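How to Press Seams So Your Quilt Blocks Lie Flat

Updated November – added the bit on starch, a few of you asked.

Quick one tonight. Blocks coming out wavy, corners not meeting, the whole top a hair too small. Nine times out of ten it's the pressing.

What you need

Iron. Hard pressing surface – wool mat, or a board with a thin cover. Puffy covers are no good for this. Spray bottle. Scrap of cotton for a pressing cloth. Clapper if you have one, a block of smooth unfinished wood works too.

Step 1. Set the seam

Leave the patches closed, just as they came off the machine. Iron down, count to 6, iron up. Don't slide it. This sinks the thread into the fabric and takes out teh little puckers.

Step 2. Open it up

Dark fabric on top. Flip the top patch back with your fingers, run a fingernail along the seam, then bring the iron down on the fold. Lift, move over, down again. Pressing is up and down. Ironing is back and forth, and back and forth stretches the bias. Save it for shirts.

Step 3. Which side?

To the dark side for most blocks. Open for anything with a lot of points, like the star in the Groltomgate pattern. For four patches and nine patches, alternate by row so the seams nest. Write arrows on your pattern before you start. I forget every time and end up re-pressing half a row.

Step 4. Let it cool

Clapper on, leave it till the fabric is cool to the touch. Moving a hot block is how you get the wave back.

Steam or no steam

Dry for piecing. Steam only once the block is finished and squared up. If you must steam a stubborn seam, use the pressing cloth.

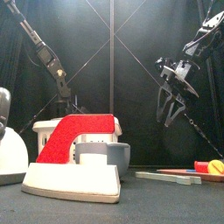

Starch goes on before cutting, not after. Spray the yardage, let it soak in a few minutes, press dry, then cut. My Pimville top had 1,989 pieces and I starched every scrap of it – no regrets. The one before that, no starch, I trimmed 83 blocks down and it still came out crooked.

Fixing a bad press

Mist the seam, close the patch back up, press it flat like step 1, start over. If there's a shiny mark, damp cloth and a light touch from the wrong side. Scorch marks mostly dont come out, cut a new patch.

Next up – squaring blocks without losing your points. Same ruler, differnt trick.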